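I have been meaning to write this one since April, when I promised in a comment that I would "do a post about the boring stuff" and then of course did three posts about the fun stuff instead. So, the boring stuff! By which I mean the rules I try to keep when I'm testing a robot arm in simulation, and why I have become such a bore about them with anybody who will stand still long enough.

Some background for newer readers. I work with a small group at Mernel, and most of our days go into tabletop tasks – pick up the block, put down the block, push the block out of the way of the other block. We do nearly all of it in a simulator before any real motor turns. The project is called Draso (I didn't pick the name), and when I joined, the house rules for it were a single page that somebody had written in a hurry. The page said, more or less, "be sensible." I'm a sensible person, I thought, I'll be fine.

Well. My second week, I changed the friction on the tabletop so the little cubes would stop skating around, got a lovely success rate, told everybody at lunch, and then couldn't get it back the following morning. I had changed something else too and hadn't written it down. To this day I don't know what it was. Milovan Popescu, who runs our group and is a much more patient man than I am, asked me for the settings file and the seed, and I had neither. He didn't say anything unkind. He went and got a coffee, and I sat there and felt about two inches tall.

So the first rule is the dull one: save the whole setup before you press go. Physics settings, object sizes, start positions, the seed, the version of the simulator, all of it, in one folder with the results. We have a script that does this now and will refuse to start a run if the folder isn't there. People grumbled for a week and then forgot there had ever been another way.

The second rule is that you decide what counts as a success before you look at anything. Write the sentence down. "The block is off the table and held for 2 seconds" is a sentence. "It got it pretty much" is something I have said out loud in a meeting. If you want to change the sentence later you can, but the old results don't get to come along with you, and you have to run the lot again.

Then there's the number of trials. For anything that goes in a report we run 500, with the starting positions shuffled each time, and we report every one of them, including the silly failures where the arm nudges the thing it wanted clean out of reach. I used to quietly drop those. I told myself they were simulator glitches, and some of them surely were, but you can't throw out the ones you don't like and keep the glitches that went your way (and there are plenty of those, believe me).

The rule I get the most argument about is the last one, which is that simulation is no excuse for skipping limits. We keep the joint speed and force caps switched on from day one, the same caps the real arm will have. My friend at Costello thinks this slows you down, and she's right, it does. But a policy that has learned to fling itself around a table with no caps has to unlearn all of it later, and I would much prefer to have that argument with a computer than with a piece of hardware and a person standing nearby.

I still don't have a good rule for clutter. How messy should the table be? We go back and forth on it, and if your shop has something written down I would dearly love to read it. 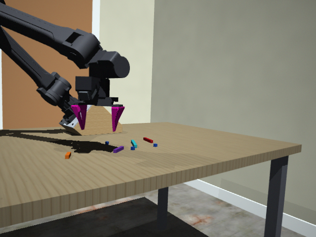
Next time I'll get to the Fotgate checklist, which I keep promising as well, and which needs a post to itself once I've finished arguing with it.

3 comments

gearsandgravy
The "write the sentence down" part hit home. We had two people scoring the same runs differently for a month.

Loretta P.
Do you save failed runs in the same folder as the good ones? Ours get so big.

reply from the author
Same folder, Loretta, yes! We keep the full logs for 7 days and then only the summary and the settings.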